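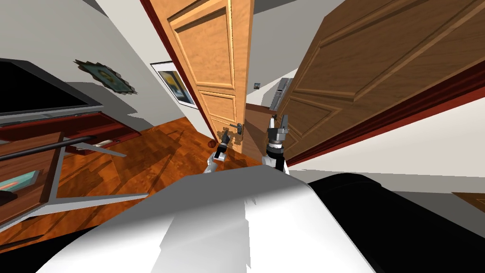
Hidano lever handle set for interior timber doors

Sprung lever on a round rose, supplied in pairs for latch and lock doors. Suitable for houses, flats, small offices and changing rooms where the door is opened by hand and closed by hand or by a light closer. The set is sold without a latch case. Order the latch separately or keep the one already fitted, provided the follower is square and in good order.

Overview

The Hidano set replaces our earlier Tondano set. The fixing centres are the same, so a Tondano can be taken off and a Hidano put on without new holes. The rose cover is slightly larger and will hide most paint lines left by the old one. The return spring is now held in the rose and not in the lever neck, which means that levers can be swapped from left to right hand on site.

Levers are cast, ground and brushed. Small differences in grain between two castings are normal and are not treated as a fault. If several doors in one corridor need to match closely, order them together and say so in the order notes.

Technical data

Minimum door thickness: 33 mm
Rose projection from door face: 13 mm
Pilot hole for wood screws: 3 mm
Spindle: square, solid, cut to length on site
Fixing: bolt-through, with wood screws as an alternative for hollow doors
Handing: reversible
Spring: torsion type, one per rose
Finish: brushed or matt black
Use: interior only

The set has not been tested for fire doors and must not be fitted to one. For escape routes see the Sterden range, which has its own data sheet and its own fixings.

Choosing between the two finishes

The brushed finish is uncoated. It can be cleaned with a damp cloth and a little washing-up liquid, and light scratches can be worked out along the grain with a fine pad. The matt black finish is a powder coat. It must not be rubbed with a pad or any cream cleaner, as this leaves shiny patches that cannot be removed. Rings worn on the hand will mark either finish in time.

Matt black parts from different product groups are coated in separate runs. Pull bars, door stops and coat hooks may therefore look a shade apart from the levers under strong side light.
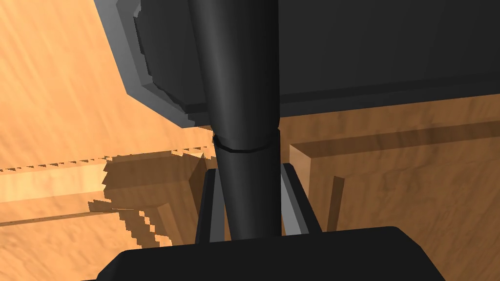 Matt black shaft with a thin dark ring at the joint between upper and lower segments.

Fitting

Remove the old handles and check that the latch moves freely when turned with a short length of spindle. A stiff latch will be blamed on the new lever, so deal with it first.

Offer up the rose plate and mark the bolt holes. Drill from both faces towards the middle to avoid splitting the veneer or paint. Use the pilot size given above if wood screws are used.

Cut the spindle so that it enters both levers fully without bottoming out. File off the burr. Fit the plates, tighten the bolts evenly, then push on the levers and tighten the grub screws. Snap on the rose covers last — they can be removed again with a flat blade in the small notch at the lower edge.

Do not use a power driver on the bolts. Overtightening pulls the plates inwards and pinches the latch case.

Adjustment and care

A lever that rests slightly below level usually has a loose grub screw or a spring arm that has been set on the wrong side of its peg. Remove the cover and check both before ordering parts. Springs are stocked as spares. No oil is needed in the rose; a dry lubricant may be used on the latch bolt.

Check the grub screws after the first month of use and then whenever the door is repainted.

What is in the box

Pair of levers
Pair of rose plates with springs
Pair of rose covers
Spindle
Bolts, wood screws and hex key
Drilling template

Ordering and returns

Stock items leave the warehouse on the next working day. Matt black in large numbers is made to order, so allow extra time. Unused sets can be returned within 90 days in the original box. A spindle that has been cut counts as used and will be charged at the spare part price.

The matching Huamán thumb turn will be available from April in both finishes.

Technical questions: Prasetyo Gunawan, door furniture desk. Please give the door thickness and the make of the latch.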